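Hand-held gripper build, finger pads and tip question

Sulside workshop board > Builds in progress

flerkum26
Second pair of hand-held grippers is together and both units close all the way now. Parallel fingers, trigger in the grip, gray printed housings, black pads on the inside faces. The trigger spring was too stiff on the first pair and my hand gave out after 19 pick-and-place runs. I swapped it for a softer one from the parts drawer and it is better, but now the fingers don't open with much of a snap.

Question is about the tips. I printed them in flexible filament and they are OK on blocks and cups. On anything thin and flat they skate. I want to pick up slices of food off a tray and put them in a dish without tearing them. Do I go softer, or change the shape?

dovetail_ray
Shape. Softer will just fold under when you push down on the table. Grind a wedge on the end so the edge can get under the thing.

M. Prajapati
I'd go the other way. A wedge is fine until you meet a tray with a raised rim, and then you come in at an angle and the edge catches. I had that on the Bernville arm and went back to a blunt tip with a thinner wall. What wall are you printing?

flerkum26
1.6 mm. Could go down to 1.2.

M. Prajapati
Try 1.2 and leave the end rounded. Print them in a color you can see, too. Mine were black on black and I could never tell on the recording where the finger ended.

dovetail_ray
Color does nothing for grip.

M. Prajapati
Didn't say it did.

oldsutter
What are you using for a trigger linkage? I'm on my third one. The Sutter drawings in the shared folder call for a 3 mm rod and it bends if you squeeze hard.

flerkum26
Same drawings. I used 4 mm and drilled out the two end holes. You have to file the slot in the housing a little or it rubs. Left side more than right for some reason.

oldsutter
Thanks. Will try that before I print another housing. That part takes me all night.

kbar
Why hand-held at all? For the money you have in two of these you could have a small arm on the bench doing the job. I saw a used one in the listings for 200 with the controller.

flerkum26
Because I want to record how a person does it first. An arm with no recordings to go on just sits there. The camera rides on the gripper so you get the view the arm would have later.

kbar
You could teach the arm by moving it by hand and skip a step.

dovetail_ray
With him on this one. I did it by moving the arm and got 50 runs in one long evening, and half were junk because my elbow was in the way. Hand-held is quicker even if the fingers are fussy.

kbar
Half of mine were fine. Depends on the arm.

gluepot
Can we not do this again, there was a whole thread on it in December.

M. Prajapati
On the spring, don't go any softer. If it doesn't open with some force, the slice stays stuck to one pad and you end up shaking it off. Cucumber is bad for that. Dust the pads with talc or put a strip of cloth tape on them.

flerkum26
Not putting talc near food.

M. Prajapati
Are you going to eat it?

flerkum26
No, but other people use that table for lunch. Cloth tape I can do.

gluepot
Please wipe it down either way. And the drill press vise is still missing its handle, if whoever has it is reading.

flerkum26
Posted 21 October 2018

Tip update. I went to a 1.2 wall with a rounded end, and left the spring alone. Meenakshi was right about the rim, I tried one wedge tip and it hung up on it. The tips are bright yellow now against the black pads, and with the gripper camera looking down between its own fingers you can find both ends straight away. Cucumber slices on the green tray, the small glass dish next to it, one slice in the dish and the other gripper open over the table. Clear glass is its own problem for the camera with the ceiling lights on, there is glare right down the big plate. I may switch to something matte. Next job is the cable from the headset, it hangs down the front of your shirt and I want it routed over the back. Files for the new tips are in the shared folder under Flerkum.

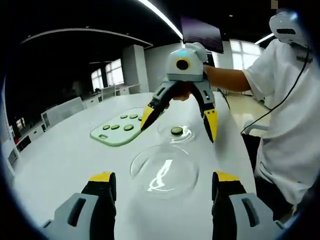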